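About Stesudetti

Stesudetti records manipulation examples for groups that train robot control models. The company was started by Linnea Sæther and Trygve Rønning and works from a single floor in Westerberg.

An operator guides the arm through a short task, such as picking up an item and setting it down elsewhere. Joint positions, gripper state and wrist camera video are stored with a common clock. Each station runs 6 tasks per shift. 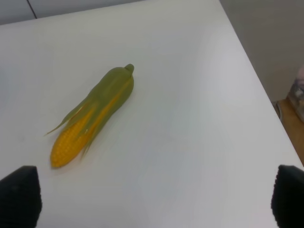 Start positions are changed between episodes according to a printed schedule. Failed grasps are kept and labeled as failures. Carmela Valcárcel reviews the labels before a set is released, and episodes with dropped video are recorded again.

A standard set contains 4000 episodes. Our current catalog, Talinora, covers 91 household and play items. Custom sets are quoted by task.

Sample requests: Sille Holst, data desk, Monday to Friday.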